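Playtesters wanted for Dreltuno

Drerport is looking for playtesters for Dreltuno, our turn-based role-playing game. The next round runs for 5 weeks in August and covers the second chapter, including the new companion quests and the reworked inventory.

You need a Windows PC, a headset and time for 2 evening sessions a week, starting at 7 p.m. Sessions are held online. You do not need to have played the first chapter. 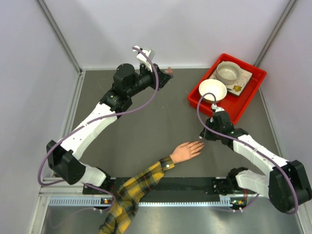 Vega Marín tested the last build and says the quest log took her longer to learn than the combat did, so expect to spend your first evening mostly in menus. Bug reports go through a short form after each session.

Testers receive a free copy of the game at release and a name in the credits. You must be 18 or older and sign a confidentiality agreement.

To apply, send a short note listing the last few role-playing games you finished to Afshin Heydari, Playtest Coordinator, Drerport, Suite 533.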